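Tabletop charging

Tabletop charging is the practice of recharging a mobile phone on a desk, bench or dining table, with the mains supply brought up to the surface by an extension lead or power strip. It is distinguished from wall charging, in which the charger plugs into a fixed outlet and the phone rests on the floor, a shelf or a nearby ledge, and from dock charging, in which the phone stands in a cradle.

Contents
1 Work surface
2 Power supply
3 Cable and connector
4 Order of connection
5 Faults
6 See also

Work surface

The surface should be flat, dry and clear of crumbs and grit. Timber tables are the most common type in homes. Wood conducts heat poorly, so a phone laid flat on it loses most of its heat through the screen side. Cloths, cushions and stacks of paper hold heat in and are generally avoided.

Finish also matters. A glossy coating is easily wiped but shows fine scratches, and reflected light on it can make a phone screen hard to read from a low seat. Strongly figured grain hides light wear better than a plain surface does.
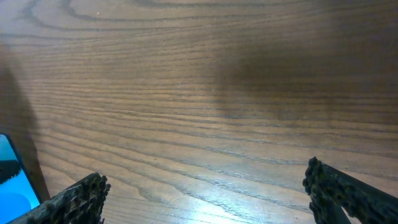

A phone is normally placed with the screen up, so that the charging symbol can be read without lifting it. Placing it at least 100 mm in from the table edge lowers the chance of a fall if the cable is pulled. In a Kamolrat household survey run by Rosine Cordier, 9 of the 500 people who replied reported a cracked screen from a cable snagged at the table edge.

Power supply

A power strip carries one or more sockets in a long housing and is fed by a flexible cord. On a table it is best kept to the rear or to one side, with its sockets facing up and its cord leaving by the shortest route to the edge. It should not be covered. The rating printed or moulded on the housing gives the greatest total load, and this applies to all the sockets taken together. A phone charger draws little compared with a kettle or heater, and overloading from phones alone is rare.
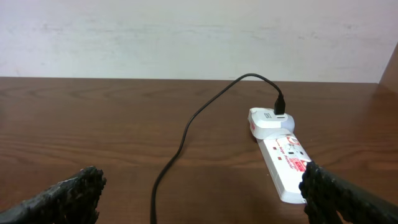 White power strip with red printing, set diagonally on a wooden tabletop.

The adapter, also called a charger or plug pack, converts mains voltage to the low voltage used by the phone. It is pushed fully home so that no metal of the pins can be seen. Wide adapters may block the next socket, a common complaint with older strips. The Eltholm layout, described by Myroslav Nechyporuk, turns each socket a quarter turn to make room for them.

Cable and connector

The charging cable joins the adapter to the phone. It has a plug at each end, and the phone end is usually the smaller. Most current phones have the port in the middle of the lower short edge. Reversible plugs may be inserted either way up. Older plugs have a wide side and a narrow side and will only seat one way.

Slack is left in a wide, open curve. Tight bends close to the plug are the main cause of broken conductors. The Cundunance bench guide sets an 800 mm lead as the shortest for table use, while the Zodadel guide gives no length and asks only that the cable lie flat without tension.
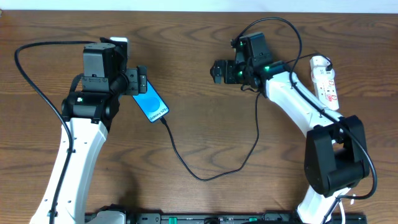

Where two people share a table, the cable is routed along the back so that it does not cross the space in front of either. Weighted clips may be used to hold it in place. Adhesive clips are less suitable on varnished wood, as the adhesive can lift the finish.

Order of connection

The usual order is strip, adapter, cable, phone. Disconnection runs in reverse. The plug is held by its body and drawn straight out in line with the port. Pulling on the cord or rocking the plug from side to side loosens the contacts over time.

Faults

If charging does not begin, the switch on the strip is checked first, where one is fitted. The adapter is then tried in another socket. Lint in the phone port is a frequent cause of poor contact and is removed with a dry wooden pick, with the phone turned off. A cable that works only when held at an angle should be replaced.

See also

Extension lead
Plug pack
Cable management
Charging dock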